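The two-arm cell has now been rebuilt inside the simulator, and during the last weeks the team has used it to collect examples for our assembly policy. The three views come from one session: the first and the third are taken close to a gripper, the second looks across the floor of the room.
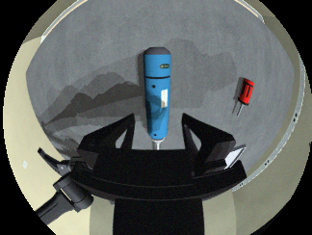
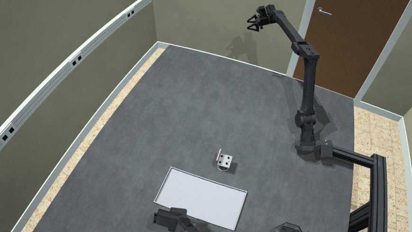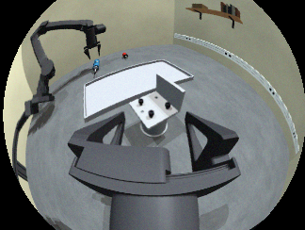
Villca, October

We started the Nullero task set with a simple idea. A person drives both arms by teleoperation, the simulator records every joint position and every camera, and the policy learns from the recordings. At the moment we have 337 accepted episodes. The goal for the end of the project phase is 3000, so there is still a long way to go.

Rocío Ibarra and Riku Higuchi do most of the driving. They change the starting positions of the parts before each episode, including the blue tool, the small red part and the white tray. In the first batch we did not change them enough. The policy learned to reach for the same place on the floor, also when the tool was lying in another place. We removed 47 episodes from that batch and recorded them again.

The shadows also gave us work. Cormac Ó Flaithearta prepared 215 light settings, and one of them is chosen at random when an episode is loaded. With some of the darker ones it is difficult for the operator to judge the distance between the finger and the part. We decided to keep them, but the operator may now stop the episode and mark it as "not clear" - such episodes go to a separate folder and are not used for training.

A few points for colleagues who want to contribute:

Please open the gripper fully before you approach the part. Half-open approaches were labeled in different ways by different people.

If one arm is waiting, leave it still. Small movements without purpose are also learned.

Write the reason when you reject an episode. One word is enough.

Brayan Huamán is now writing the script which compares the simulated episodes with the ones from the real cell. Questions about operator accounts go to Remedios Zabala.

14 shares · 3 comments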